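Workshop tips: getting the arm to clear the counter

A few people wrote in after the February page asking how I keep my pick-and-place code from turning into spaghetti, so this month is all software. Get a coffee, some of it is fiddly.

First tip, and the one I'd tattoo on my arm: log the plan before you run the plan. I write every planned path to disk with the grasp it was aiming for, even the ones the planner throws out. Mine sit in a folder called Girnside (old joke, don't ask) and I cap it at 2,000 files so it doesn't eat the drive. When something goes sideways I replay the rejected ones first - nine times out of ten the good path was in there and my collision margin killed it.

Second, stop trusting one big bounding box. Cartons with the flaps open are miserable for this! The box your detector draws includes the flaps, so the planner thinks it has a nice solid block to grab and goes for the middle of thin air. I segment the body and the flaps separately and only let the grasp sampler look at the body. Anjani Sopacua showed me that trick and I've been grateful ever since.

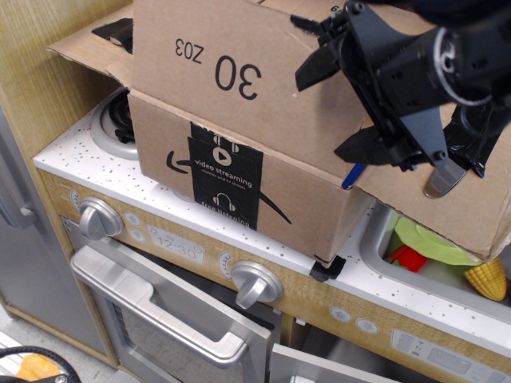
The flaps still go into the collision map, mind you, just with a softer cost. If you make them hard obstacles the arm will refuse to come anywhere near the carton and you'll sit there reading "no valid path" until dinner.

Printing on cardboard is another one. Big bold lettering and logos make lovely features for tracking, but if your matcher assumes text is right side up it'll flip your pose by 180 degrees and be very confident about it. Turn your training crops every which way. I did 157 of mine by hand before Elif Naz Yalçınkaya sent me a script that does it in one line (thank you, Elif, and where were you in the morning).

Now, settings. I keep all of mine in one plain text file that Rurner reads at startup, and I never change a number in two places. Gripper speed, approach height, retry limit - all in there. My retry limit is 5. Past that the thing should stop and beep at you, and you should go look.

If you use Woris for the camera side, check the timestamps against the joint readings before you blame the calibration. I lost a whole evening to that one. Swapping the order of two lines fixed it, and I'd already taken the camera mount apart!

Next month is cable ties and strain relief, so send me your horror stories.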